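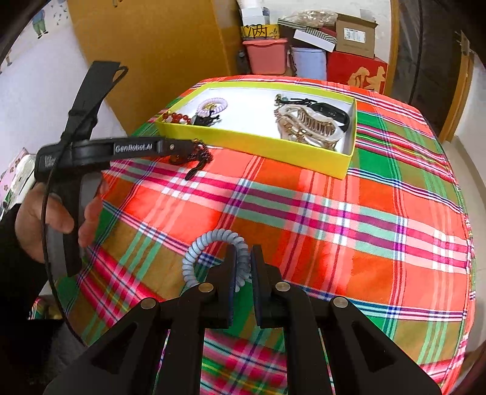 Extradition treaty and the referral clause: does Article 10 bind Clendholm?

harbor_clerk wrote:
Clendholm signed the regional court's statute but never passed an implementing act. The court has now sent a second arrest request for the former interior minister, who has been living in Drastdale. The foreign ministry says it has no domestic power to detain him. Is that a defense under the statute?

treatyshelf wrote:
No. Article 10 obliges members to have procedures in place for arrest and surrender. A missing statute at home is a breach of its own. See paragraph 84 of the Gouveia ruling, where the judges rejected the same argument.

mxl_north wrote:
Paragraph 84 deals with a member that had an act and repealed it. Clendholm never had one. I would not carry the holding over without more.

treatyshelf wrote:
The reasoning in 84 covers "failure to enact or maintain." Both are there.

harbor_clerk wrote:
What about immunity? He left office in October.

mxl_north wrote:
Personal immunity ended when he left office. Immunity for official acts is a separate question, and the 1,553 pages of annexes to the request mostly go to that. I have read the index and the first annex only.

quillback wrote:
You are all skipping the remedy. The court can make a finding of non-compliance and refer it to the assembly of members. The assembly has 90 days to respond and no power to sanction. Clendholm can sit on this for as long as it likes.

treatyshelf wrote:
It can suspend voting rights under the Clavodbridge Protocol.

quillback wrote:
Only for members that ratified the protocol. Clendholm did not. Check the depositary list.

treatyshelf wrote:
Checked. You are right on ratification. I still say the breach is clear, whatever follows from it.

harbor_clerk wrote:
Thanks. Does the 90 days run from the finding or from the referral?

quillback wrote:
From receipt of the referral.

Related threads
Observer status at the assembly of members
Gouveia ruling: full text and corrections
Provisional application of treaties
Drastdale consular closures

Contact the moderators | Forum rules | Back to top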